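Clorkaler Bookplates and Book Supplies
Home > Author Supplies > Signing > Adhesive Bookplates

Prernow Signing Bookplate, Uncoated, Blank Field

Item no. 3332
Sold by the box
Page revised 3/28/22

Overview

The Prernow is a self-adhesive bookplate for authors who sign copies they do not have in hand. The plate is signed flat, mailed to the reader, the store or the tour host, and applied to the title page or the inside front cover. It replaces the Donnelly plate, which had a semi-gloss face and needed a long drying time with gel ink.

The face is uncoated text paper in warm white. A single-line border runs inside the edge. The field is otherwise blank, and the border is printed in gray so that black, blue and most dark colored inks read clearly against it.

Specifications

Face stock: uncoated, acid-free, warm white
Border: single line, gray
Adhesive: permanent, acid-free
Liner: split back, slit off center
Format: cut sheets, 3 plates per sheet
Corners: square
Quantity: 696 plates per box
Custom printing: available, see below

Ink Compatibility

Pigment gel and archival felt-tip pens give the best result. Ballpoint is acceptable but leaves a slight impression in the face. Fountain pen ink can be used with a fine or medium nib; a broad nib will feather on this stock. Paint markers and metallic markers dry on the surface and can transfer if plates are stacked too early.

Do not run signed plates back through a printer. Unsigned sheets may be fed through an inkjet printer from the rear tray, one sheet at a time. The adhesive is not rated for the heat of a laser printer. If a name or series title is needed on every plate, order custom printing instead.

Application

1. Open the book to the page that will carry the plate and support the cover so that the page lies flat.
2. Peel the narrow side of the liner only.
3. Align the exposed edge with the top of the page and press down lightly.
4. Draw the wide side of the liner away from underneath while smoothing the face with a clean cloth.
5. Close the book and leave it closed overnight with another book on top.

The plate can be lifted and moved for a short time after step 3. Once the full face has been pressed down, removal will damage the page. On mass-market paperbacks the title page is thin, and the inside front cover is the better location. Varnished cover interiors hold the adhesive less firmly than plain ones. Test a spare copy before plating a full giveaway order.

Custom Printing

The field can be printed with an author name, series title, pen name or small line illustration. Artwork is accepted in black plus one spot color. Leave at least half the field clear for the signature. The minimum custom run is 2000 plates, which may be divided between titles in the same series provided that the spot color is the same on all of them.

A proof sheet is sent by mail before printing - screen proofs are not offered for this item, as the warm white stock changes the look of pale colors. Custom orders placed before the end of April ship on the spring schedule. Changes after proof approval are treated as a new order.

Personalized plates (reader name already printed) are not available. Authors who need this for preorder campaigns usually print a separate card and enclose it with the signed plate.

Storage

Keep unused sheets flat in the box with the lid closed. Humidity will curl the liner before it affects the adhesive, and curled sheets are difficult to sign neatly. Signed plates should be left face up in a single layer until the ink no longer marks a scrap of paper pressed against it, then interleaved with plain paper. Plates that have been mailed and returned can be used again if the liner has not lifted. 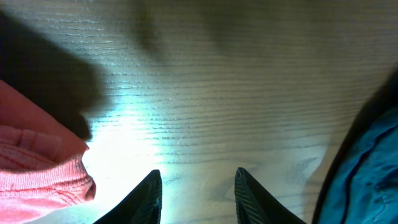
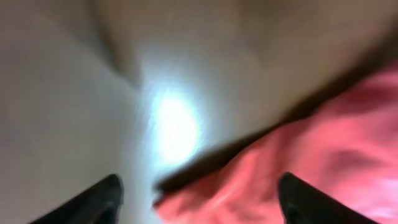
Related Items

Noltent Mailing Sleeve: rigid card sleeve for loose plates, holds one sheet or several single plates. Fits a standard letter envelope.

Noltent Interleaf Pack: plain, unbuffered paper cut to the sheet size of the Prernow.

Donnelly Semi-Gloss Bookplate: discontinued. Remaining stock is sold without custom printing and cannot be returned. Existing Donnelly artwork can be moved to the Prernow with no redrawing - the field is the same size.

Returns

Unopened boxes of item 3332 are accepted for return in the original carton. Opened boxes and custom-printed plates are not returnable except for printing faults. Report faults with one affected sheet enclosed and the order number written on the back of the liner.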